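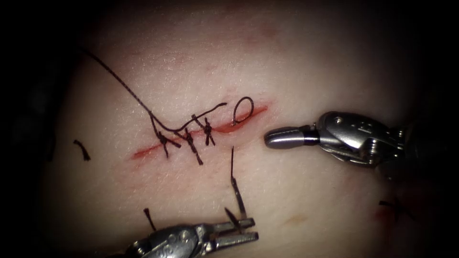 Suturing on the practice pad, two instruments in view

From: Dwynwen Pugh
To: simlab-planning list
Subject: Re: [simlab-planning] consumables line for next year

Leandro Echeverría wrote:
> I have the draft equipment budget open and the Stustska room
> is the only part I can't close. You have one line that says
> "pads, thread, instruments" and a total of 3797. Finance at
> Alcantara wants that split before the end of February. Can you
> tell me what is in it, what can wait, and whether we still need
> the second instrument set? Also, Urnach is asking if they can
> share our order for pads. I'd like to say yes if it doesn't
> slow us down.

Leandro,

The 3797 is pads, thread and one replacement instrument. It does not include the service contract on the arms, which sits under capital and was approved last year. If Finance has it in both places, the capital entry is the right one.

Split as follows. Pads, 16 for the year. Thread, 30 boxes. One grasper to replace the one that reaches its use limit in the spring. I'll send you the three amounts on the Zikum quote form, as their prices changed and I don't want the old ones going around.

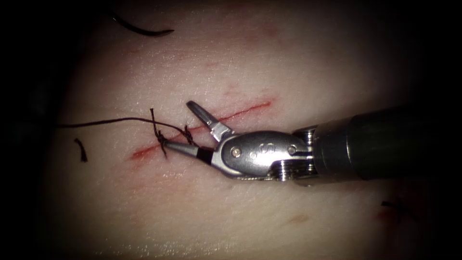
Pads are the item I would not cut. We have been planning on one pad per trainee block and moving to a fresh area when a cut is finished, and on paper that looks generous. In practice the surface picks up marks well away from the cut being worked on. The pad in the photo has pinkish blemishes up near the top and a red smear down at the lower right, besides the incision itself, and short ends of thread lying about on it. Once a pad looks like that it is hard to score spacing from the video, and the trainees complain that they can't tell which mark is theirs. I tried stretching to two blocks per pad last term and went back after a month.

Thread is where there is some room. I put in 30 boxes because that is what we ordered last time, but 5 of those are still in the cabinet unopened. You can take it down to 25 and I won't need to come back to you. Please keep it to the dark braided kind. Zikum offered a lighter one for less and it was hard to see on the monitor.

On instruments: the replacement is needed. The second full set is not needed this year. It was in the plan when we thought we would run two stations, and the room won't have power for a second station until the electrical work is done. I would move it to the following year and leave a note so that it doesn't get lost — the lead time was long on the first set and I expect the same again.
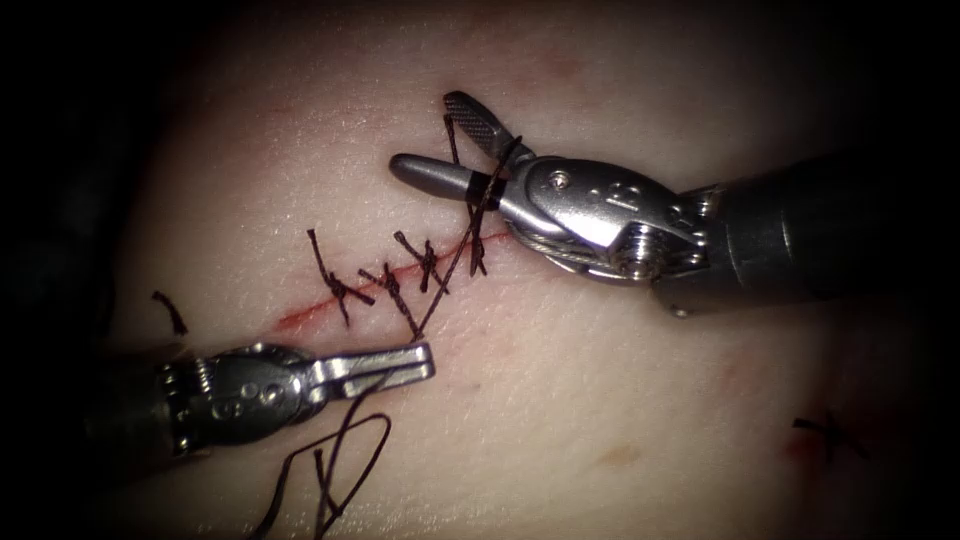 The other thing I'd like to budget for is time on the arms, even though no money changes hands for it. A row of interrupted sutures takes a beginner most of a session, and we have been booking as if it took half. If the schedule goes out with the same slots as before, we will be paying for pads that get used for one or two stitches and then sit on the shelf until they are too dry to use. Longer slots and fewer of them would waste less. I can redo the calendar if you agree.

Urnach: yes to sharing the pad order, on two conditions. They give us their number before we send ours in, and the boxes come to Stustska first. Last time we shared something with them it was delivered to their front desk and we lost two weeks. I don't think it will slow us down if they answer quickly. Zikum gives a better unit price on the larger carton, so it may bring our figure down a bit, but please don't put that in the budget until they confirm it in writing.

So for your sheet: pads stay at 16, thread goes to 25, one grasper stays, second set moves out a year. The new total will be lower than 3797 and I'll have it for you with the quote form.

One question back. Does the disposal bin contract come out of this line or out of the building's? I have never seen an invoice for it.

Dwynwen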